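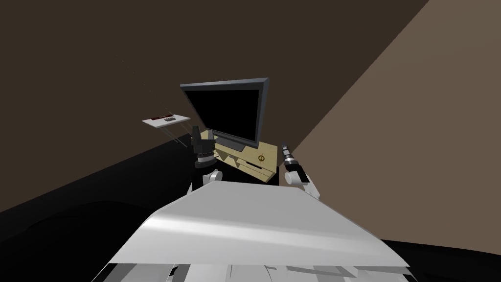
I had the van loaded by four in the morning, which was a mistake, because the hellebores didn't like it in there and neither did I. Eleven hours later (two of them spent behind a hay truck) I rolled into Sindton with a cold coffee between my knees and 1,174 plants that nobody had ordered yet.

I should say I'd never sold at a trade show before. My aunt always did the shows. She had the voice for it, and the boots, and she knew which buyers wanted to be flattered and which ones just wanted to know the price on a full tray. I had her order book and her folding chair.

The hall doors were propped open with sacks of potting mix. A girl with a lanyard looked at her list, then at me, then at her list.

"Brotaddale Perennials," I said.

"You're in 70."

"We're always in 12. By the coffee."

"Ó Dubhghaill has 12," she said, and she did look sorry.

So off I went to 70, pushing a cart with one bad wheel, past the rose people and the guy with the glazed pots, past a whole wall of palms that had to be worth more than my house. 70 was at the very back, between the fire exit and a man who was lying on the floor under a table, swearing in German.

"Is this your extension cord?" he said.

"No."

"Then I have stolen it from somebody." He slid out and shook my hand lying down. Detlef Ruppert, conifers, from Skodau. He'd brought two dozen little blue spruces and every one of them was leaning the same direction, like they were listening for something. The truck, he said. They'd straighten up by Sunday. The show ended Saturday.

I set up the way my aunt did, tall stuff at the back, the good hellebores at elbow height so people would touch them. Then I sat in the folding chair and waited, and I'll tell you, the first morning of a trade show in the back row is long. I talked to Detlef. I ate both my sandwiches. A man came by and asked where the restroom was, and I was so glad to see him that I gave him a catalog.

It was after two when Kenna Mackay came through. I knew her from the order book, where my aunt had written her name in capital letters and underlined it, and next to it, "will wait you out." Nine garden centers. She had a canvas bag and reading glasses on her head, and she picked up one of my hellebores, tipped it out of its pot, and looked at the roots for such a long time that I started looking at them too.

"Where's Jo?" she said.

I'd practiced that one in the van. I had a nice sentence ready. What came out was, "She died in September."

Kenna put the plant back in its pot and firmed it down with her thumbs, all the way around.

"She charged me too much for these," she said. "Every year."

"I know. I've got the book."

"What are you charging?"

I told her. It was my aunt's price plus a little bit for diesel, and I said it fast. Then I remembered the note and shut my mouth. Detlef, bless him, quit hammering. I could hear somebody's fountain going two aisles over. Kenna took her glasses off her head, cleaned them on her shirt, and put them back on her head.

"Six hundred," she said. "And I want them on the same truck she used, not that van - I saw that van."

I wrote it down in the book, under all the others. My handwriting looked ridiculous next to Jo's. When I looked up Kenna was already at Detlef's table with her head tilted over, trying to get a spruce to stand up straight.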